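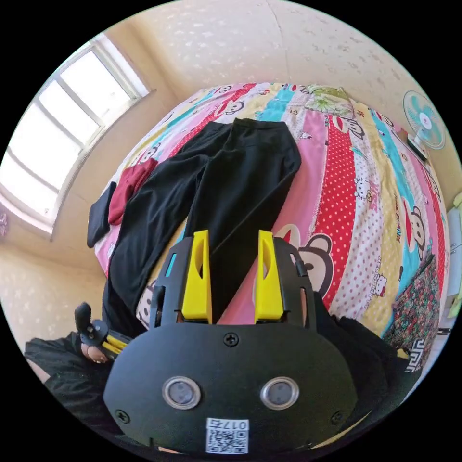 Bisau 夹页物登记数据集 自述文件

分类：开放数据 / 图书馆 / 杂项（待归类）

一、这是什么

Bisau 图书馆在还书时从书里抖出来的东西的登记记录，共 2000 条。每条对应一件夹页物：车票、购物清单、干掉的叶子、别家图书馆的书签、本馆的催还单（夹在被催还的那本书里，数量可观）。

登记从 2000 年开始。那一年馆里换了还书台，新台面是深色的，掉出来的纸片突然变得很显眼，于是前台有了一本硬皮登记簿，封面写着“读者遗留”。再往前的东西去了哪里，没有记录。老同事的说法不一，但都提到了同一个抽屉，而那个抽屉连同旧还书台一起处理掉了。

数据集收录的是登记簿里能辨认、能核对、且不会给任何人惹麻烦的条目。登记簿原件的条目更多，其中一部分只写了“纸”，一部分只写了“同上”，而上面那条写的是“纸”。这些没有收。

二、为什么要发布

起因是有位读者来信，问馆里有没有关于夹页物的统计，她在写一篇讲阅读习惯的文章。我们回信说没有。回完信，编目组有人在茶水间提到那本登记簿，于是我们又回了一封信说有。录入花的时间比预计的长得多，文章大概早就写完了。

另外一个原因是，馆里每年要填一张表，表里有一栏叫“本年度开放数据成果”。这一栏连续多年填的是“筹备中”。

三、文件清单

items.csv 主表，每行一件夹页物。
texts.csv 转录表，收录带文字的夹页物的文字内容，已做遮盖处理。
types.csv 类型表，列出全部类型代码和说明。
branches.csv 馆点表，很短。
CHANGES.txt 改动记录，口气有时不太好，请谅解。
LICENSE.txt 许可文本。

所有表格均为 UTF-8 编码，逗号分隔，首行为字段名。早先的测试版用分号分隔，那是因为录入用的那台电脑的区域设置有自己的想法。如果你手里的文件用 Excel 打开后全挤在第一列，你拿到的就是那一版，请重新下载。

四、主表字段

item_id
条目编号，字母 B 加数字。编号不连续，中间空缺的是撤下来的条目。请不要写信问撤下来的是什么。

branch
馆点代码。BAN 是 Banora 分馆，GOI 是 Goicoechea 分馆，RUM 是 Rumberg 书库。主馆的代码是 BIS。有一小批条目的代码是 BUS，指图书流动车，后来流动车停运，车上那本登记簿归了 Banora，但代码没有改。

year
登记年份。登记簿上有时写全日期，有时只写“周三”，有时画一个太阳。我们只保留了年份，且只在能从前后条目推出年份时才填。推不出来的留空。画太阳的那几条推出来了，都在夏天，这一点倒没什么意外。

type
类型代码，对应类型表。

material
材质，取值为 paper、card、plant、textile、metal、plastic、other。other 里有一片火腿，登记者特地注明“已风干”，并在后面打了一个问号。

condition
品相，取值从 a 到 d。a 是完好，d 是“请戴手套”。各馆点打分的松紧不一，Rumberg 书库从来不给 a，他们认为夹过书的纸不可能完好。这个立场我们尊重，也没法统一换算。

host_class
夹页物所在图书的分类号，只保留到大类。书名和条码一律不提供，原因见第八节。

page_hint
夹页位置，取值为 front、early、middle、late、back。这是从“第几页”换算来的，大部分登记者不写页码，只写“中间”。写“中间偏后”的，归入 late，争论过，就这样了。

has_text
夹页物上是否有可转录的文字，取值为 1 或 0。取值为 1 的共 1102 条，与转录表一一对应。

claimed
是否有人来认领，取值为 1 或 0。认领率很低。最常被认领的类型是照片，其次是彩票。彩票无一中奖，至少来领的人都是这么说的。

note
登记者的原话，删去了能认出具体读者的部分。这一列没有规范可言，也是很多人觉得最有用的一列。

五、类型表

类型共 78 种。我们知道太多了。

最初的方案只有九种，由编目组在一个下午商定，简洁，互斥，很让人满意。录到流动车那本登记簿时，方案开始松动。问题出在“书签”上。一张压平的公交卡算不算书签？一根头绳呢？读者确实拿它当书签用，可照这个标准，数据集里所有东西都是书签，包括火腿。

于是“书签”拆成了“制成即为书签者”和“用作书签者”，后者再按本来的用途细分。分到后来就有了下面这些代码，挑几个容易误会的说明：

BM-OWN
本馆发的书签。

BM-OTH
别馆发的书签。有几张来自很远的地方，读者去旅行时把书也带去了，借期因此超出不少。

RC-SHOP
购物小票。热敏纸的小票多半已经褪成空白，空白的也归在这里，依据是尺寸和手感。手感这一项没有写进标注手册，录入的人都说一摸就知道。

LS-BUY
手写购物清单。注意不要和 LS-TODO 混用。写着“买牛奶”的归 LS-BUY，写着“记得买牛奶”的，按手册归 LS-TODO。手册是这样写的，我们后来也觉得没有道理。

NT-LIB
本馆的通知单，包括催还单和预约到馆通知。

NT-REPLY
读者写给本馆的回复，夹在书里还回来。内容以解释逾期原因为主。有一份写了正反两面，末尾要求减免滞纳金，但没有署名。

NT-NEXT
写给下一位借阅者的话。多数是善意的，少数透露了凶手。透露凶手的几条在转录表里做了遮盖，说明见第七节。

PL-LEAF
叶子。

PL-FLWR
花。

PL-UNK
植物，但登记者不愿进一步表态。

XX-MISC
其余。凡是考虑超过一杯茶时间的，都归到这里。

要做统计的话，建议把类型合并到连字符前的两个字母再用。细到末级的类型，有些只有一条记录，做出来的柱状图会很长，而且不好看。

六、采集与录入

登记是各馆点前台在工作间隙做的，不是抽样。忙的时候不登记，闲的时候登记得很细。因此下雨天的条目特别多，假期前几乎没有。如果你从数据里发现读者在阴雨季节更爱往书里夹东西，请先想一想这件事。

Banora 分馆的登记最规矩，字也最好认，但有一段时间完全中断。那段时间登记簿被拿去垫打印机了，打印机换新以后才重新露面，封底有四个圆印。

Goicoechea 分馆的登记很有文采。一张旧电影票在那里会写成“一场没有看完的电影，票根尚新”。是不是没有看完，登记者无从得知。我们保留了原话，没有据此生成任何字段。

Rumberg 书库不对外开放，那里的夹页物来自馆际互借退回的书和清点时翻出来的旧书，所以年份栏填的是发现的年份，和夹进去的年份可能差得很远。有一张洗衣店的取衣单就是这么来的，那家店早没了，衣服想必也是。

录入由编目组完成，对照原件逐条打字。每条由另一个人复核。两人意见不同时，回到登记簿；登记簿也看不清时，取 XX-MISC。复核中改动最多的字段是 condition，改动最少的是 branch，毕竟登记簿封面上写着。

没有使用自动识别。试过一次，它把“干叶子一片”认成了“于吐子一斤”，之后就没有再试。

七、转录表说明

转录表的字段很少：item_id 与主表对应，text 为转录文字，lang 为语言代码，masked 为是否做过遮盖。

转录的原则是照抄。错别字照抄，涂掉的字写作 [涂]，看不清的字写作 [?]，被茶渍盖住的字写作 [渍]。后两者的区别曾有人质疑，我们认为它对研究茶渍的人有用。

购物清单里的数量和单位照抄，不换算。清单上打过勾的项目在末尾加 [勾]。有一张清单每一项都打了勾，唯独“还书”没有，它夹在一本逾期很久的书里。

遮盖的内容包括姓名、电话、地址、证件号、病情、与他人的感情状况，以及推理小说的结局。最后一项本来不在隐私规范之内，是复核时加的。复核的人当时正读到那本书的一半。遮盖处统一写作 [遮]，不保留原长度，所以不要试着数格子。

情书全部不收。判断是不是情书没有成文的标准，凡是读到第二行觉得不该再读的，就停下来，退出录入。

诗收了。诗的作者如果认出自己的作品并希望撤下，来信说明即可，不用证明。希望我们改进排版的，也可以来信，但不一定照办。

八、隐私与不宜用途

借阅记录不在本数据集里，也没有和本数据集连接过。书名、条码、读者证号从来没有录进来。分类号只到大类，就是为了让人没法从“一本讲离婚法律的书”和“一张写着某条街的便条”拼出一个邻居来。Bisau 地方不大，大家买东西都在那几家店。

同样的理由，year 与 branch 组合后条目过少的，year 已经清空。这会让某些馆点的时间线看上去断断续续，其中一部分是我们清空的，另一部分是打印机的问题。

不宜的用途列在下面：

用来推断某一类图书的读者品行如何。烹饪类图书的品相普遍偏低，那是酱油。

用来给读者发提醒、算滞纳金或评定任何等级。

用来训练猜读者身份的东西。

用来证明纸书将亡，或者纸书不亡。两派都已有人来要过数据，并且都表示这份数据支持他们。

适合的用途，大致有教学（数据清洗这门课的老师反映很好，说学生做完都沉默了）、阅读史方面的小研究、短小文本的语言分析，以及给写小说的人提供道具。

九、已知问题

类型太多。见第五节。

“周三”问题。流动车的登记簿里，日期一栏经常只写“周三”，因为流动车只在周三出车。这对确定年份没有帮助，但对确定星期极其可靠。

重复条目。同一枚书签可能出现不止一次：读者认领回去，又夹在下一本书里还回来。我们发现了几枚这样的书签，保留为独立条目，note 里写了“又是它”。没有写的，可能是前台换了人。

Goicoechea 的颜色。那里的登记者喜欢写颜色，写得很讲究，“旧象牙”“将雨的灰”等等。曾打算整理成一个颜色字段，整理到“说不上来的那种绿”时放弃了。原话都在 note 里。

编码残留。note 里偶尔会出现连续的问号。多数是编码转换时丢了字，少数是登记者真的打了那么多问号。目前分不清，火腿那条除外，我们对过原件。

空白纸条。主表里有若干张空白便条，has_text 为 0。其中几张对着光能看出压痕，是写在上一页的字印下来的。我们没有拓，也请不要来借原件拓。

拼写。Goicoechea 在早期文件里有好几种拼法，branches.csv 里列了见过的全部拼法，供合并旧数据时用。如果你遇到第六种，请告诉我们，大家会很高兴，或者至少会有反应。

十、版本与维护

当前版本只收到登记簿上一次清点为止。登记还在继续，计划每年九月更新一次，挑九月是因为暑假还书潮刚过去，而下一张年度表还没发下来。更新时旧条目的编号不变，撤下的编号不再使用。

小的更正随时做，写进 CHANGES.txt。读那个文件时请注意，“修正了某某造成的错误”里的“某某”指的是软件，除了一处。

我们没有专门的系统，问题请用馆里的通用信箱提交，主题写“夹页”。不写主题的来信会被分到“设施报修”，上次有人问 page_hint 的取值，收到的答复是水龙头已经修好了。

十一、许可与引用

数据可以自由使用、改编和再发布，注明出处即可。诗除外，诗请整首引用，不要拆开。

引用时写“Bisau 图书馆夹页物登记数据集”，加上你下载的版本号。版本号在 CHANGES.txt 第一行。有几篇学生作业把出处写成了“Bisau 图书馆失物招领处”，本馆的失物招领处在另一层，管雨伞的，他们收到过几封关于数据结构的来信，希望不要再有了。

十二、常被问到的事

原件能看吗？
登记簿可以预约查看，在主馆，需要提前说。夹页物本身按年份装在信封里，植物类另放，开信封要有馆员在场。火腿没有保留。

能寄我的书签回来吗？
能，只要说得出它长什么样。“就是一个书签”不算说得出。

可以把自家书里夹的东西捐给你们吗？
感谢，不收。收过一次，来的是整整一箱，里面的东西彼此之间看不出任何关系，底下压着一本我们馆的书，逾期多年。书收下了。

为什么没有钱？
有过。纸币和硬币登记在另一本簿子上，归财务，不公开。type 表里的 MN-COIN 是给已经停用的游戏币留的。

你们自己夹什么？
问过一圈，多数人用的是作废的目录卡片，馆里还剩很多。编目组有一位用尺子。

能不能请读者还书前自己先抖一抖？
贴过通知，贴在还书口上方。后来在一本园艺书里找到了这张通知，类型 NT-LIB，品相 b，夹在靠后的位置。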